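4.2 Household storage of dry goods and the reuse of printed tins

The second part of the study looked at what happens to decorated tins after the food they were sold with has been eaten. Earlier work on packaging waste has mostly treated the tin as a single-use item with a high recycling rate. Our interviews suggest that this leaves out a long middle period in which the tin stays in the home and holds something else.

We spoke to 105 households in two towns, Zatari and Vustach. All had bought at least one printed tin of tea, biscuits or sweets in the twelve months before the interview. Each household was visited once, in the late afternoon, and asked to bring out any tins still in the home, whatever they now held. Interviewers wrote down the current contents, the room where the tin was kept and whether the lid still fitted. Tins that held their first contents were recorded but left out of the analysis below.

Round tins were kept more often than square ones in both towns. People said they were easier to open with one hand and easier to wipe clean. Figure 3 shows cylindrical containers.

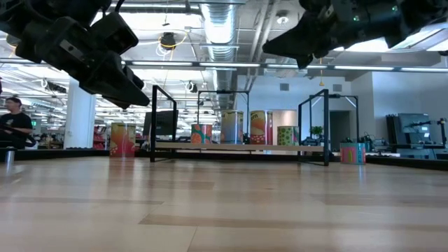

Figure 3. Printed cylindrical cans on and around a low wooden platform.

The most common second use was the storage of dry food bought loose or in paper bags: rice, lentils, sugar, ground coffee. Sewing items came next, followed by coins and keys. In 17 households a tin was used for medicines, and in three of these the lid no longer closed properly. We return to this in Section 5, as it has a bearing on safe storage where there are small children.

The age of the tin was harder to establish. Few people remembered the year they had bought it, and the printing was of limited help, as makers such as Van Beek often bring back an older pattern. Where a date could be fixed – through a wedding, a house move or a birth – the longest period of continuous use was 20 years. We have not calculated an average, given how few tins could be dated in this way.

Reasons for keeping a tin fell into two broad groups. The first was practical: the tin was strong, kept insects out and could be stacked. The second had to do with how it looked, or with the person who had given it. The two were often given together, and we did not ask people to rank them.

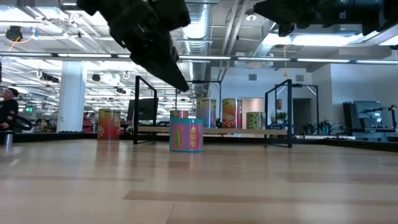 One respondent in Vustach objected to the wording of our question, saying that she had never "reused" a tin in her life, she had bought it for the tin and the biscuits were extra. Several others made a similar point in milder terms. In the Zatari interviews we therefore changed the question to "What is this tin for?", which was better understood and produced longer answers. Replies to the two versions have been kept apart in the tables.

Disposal was usually linked to rust or to a lost lid. A dent was seldom enough. Households in Zatari have a kerbside metal collection run by Randico, while those in Vustach must carry metal to a shared point, and we had expected tins to be kept longer in Vustach for that reason. The difference was small and may reflect the larger kitchens there.

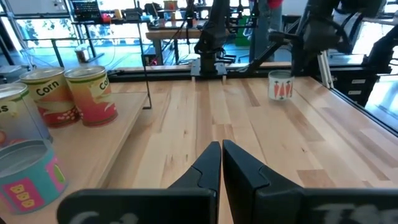 Kitchen size was recorded only as small, medium or large, in the interviewer's judgement, and cannot support a firm conclusion. A later study could measure shelf length directly. It would also be useful to visit the same homes twice, before and after the winter holidays, when most printed tins are sold and older ones may be cleared out to make room.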